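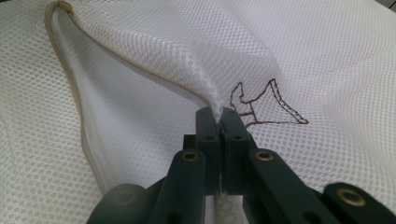
White mesh with the beige binding, gathered to a peak.

Wed 29 January

Bags and baskets day, and I enjoyed it far more than I expected to! The white mesh is lovely stuff to handle. Pinch it anywhere and the whole layer comes up like a little tent, holes stretching into ovals near the fold and staying neat and round further out. I'd like to borrow that behaviour for the Kpodo storage pouch, where our own cotton sample just slumps.

Binding: a narrow beige strip, and it runs in a beautiful long curve once the flap is lifted. Wilfredo Galang thinks we should copy the colour as well as the width. I agree — it makes the edge easy to find against all that white, and finding the edge is half the job when you're folding something this floppy. The brown outline on the mesh helps too, as a landmark for which way round you've got it.

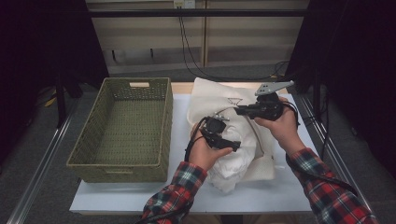
Tried two ways of folding. Long sides in first, then thirds, gives the flatter parcel but wants a lot of smoothing. Halves and halves again is quicker and a bit fat at the corners. I prefer the second for anything going into the green basket, which has good handle slots and a flat floor, so a fat corner does no harm.

Still to do: ask Turkgate for 2 more metres of binding in beige, and look up sample 269 in the Flakum box, which I remember as a slightly stiffer mesh. If it holds a crease I'll be delighted. Wilfredo wants 6 pouches cut by the first week of February, so the pattern needs settling before then. Seam allowance still undecided.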